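Play food

Play food is the general name for toy versions of things people eat, made for children to handle, sort, serve and pretend to cook. It is sold loose, in boxed sets and as part of toy kitchens. Large claims are made for it, mostly by the firms that sell it, and this article treats those claims with some caution.

Materials

Early play food was made of whatever was to hand: bread dough, salt dough, plaster, painted wood, wax. Wax and plaster pieces were often meant for dolls' houses and were too fragile to be played with in any rough way. Hollow plastic took over much of the market in the twentieth century, and felt and wood have come back at the dearer end. Wood is usually described by sellers as more "natural", a word with no fixed meaning on a toy label. A painted wooden pear has paint on it, like any other painted toy.

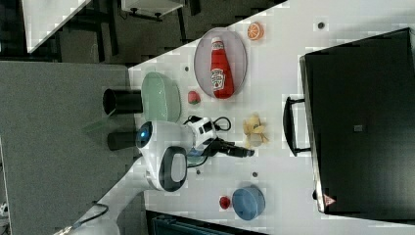

What counts as play food?
The term covers anything shaped like food or drink and meant for pretend use, including packets and bottles. Pots, plates and cutlery are usually listed separately as play kitchenware, though shops mix the two freely.

Scale is a common complaint. Sets bought from one maker rarely match those from another, and a boxed assortment may hold a strawberry as large as a loaf. Adults notice this more than children do. Collectors at Mandevlow, where an annual toy fair is held each July, sort pieces by scale before anything else, and prices there depend far more on an unbroken box than on how good the carving is.

Claims about learning

Sellers often say that play food teaches children to eat well. The thinking is that a child who has handled a toy carrot will be more willing to eat a real one. Evidence for this is thin. The survey most often quoted in catalogues was paid for by Drelemora, a maker of felt vegetables, and asked 1,630 parents whether they believed the toys had helped. It didn't record what any child ate.
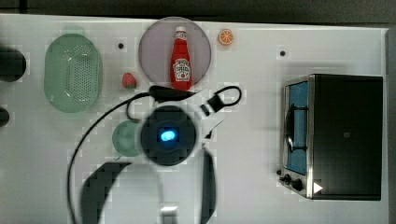
A belief held by a parent who has just paid for the toy is weak support for anything. A smaller trial run at the Kamath nursery followed 21 children over one term and found no change in what was left on their plates at lunch. That trial was too small to settle the matter either way, and it is quoted far less often than the survey.

The case for language is better, if less exciting. Children who play shop or café together need words for what they want, how many and for whom, and they get practice in taking turns. Whether they need moulded sausages for this is another question. Stones, leaves and bottle tops serve the same purpose in many families, and younger children often swap one object for another in the middle of a game without any fuss.

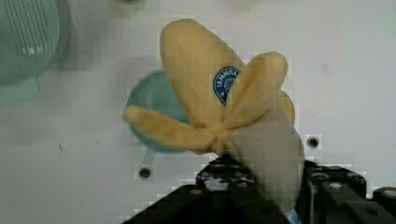 A partly peeled banana with a blue sticker.

Realism and branding

Makers have moved back and forth between plain shapes and close copies. Close copies sell well from a shelf, because the buyer can see at once what each piece is meant to be. Fruit that comes apart, with a peel or a cut face, is sold as a way of building hand skills — a fair enough description of nearly any toy with two halves.

Copies of branded packets are more disputed. Those in favour say that children like to play with what they see at home. Critics reply that a toy packet is an advert the family has paid for. Both can be true, and little has been done to measure the effect of either.

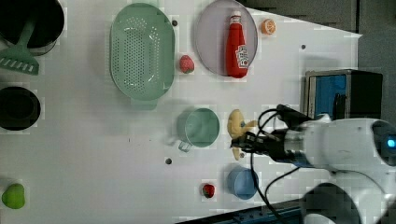

Oriel Stanbrook
Contributing editor, toys and games
Last revised 3/10/19

Safety

Small pieces are the main hazard. A toy grape that is true to life is also a good size to block a child's throat, so makers tend to enlarge such items or leave them out of sets for the youngest. Age marks on the box should be read as a guide to this risk. They say nothing useful about how clever the child is, despite what some packaging suggests.

Hollow pieces can trap water if they are washed in a bowl, and the inside can't be dried. Felt holds dirt and is slow to clean. The boxed Zedimia range, which ran to 200 pieces in its largest set, was sold as "wipe clean", but 57 of those pieces had cloth parts.

See also: Doll's house; Pretend play; Salt dough; Toy kitchen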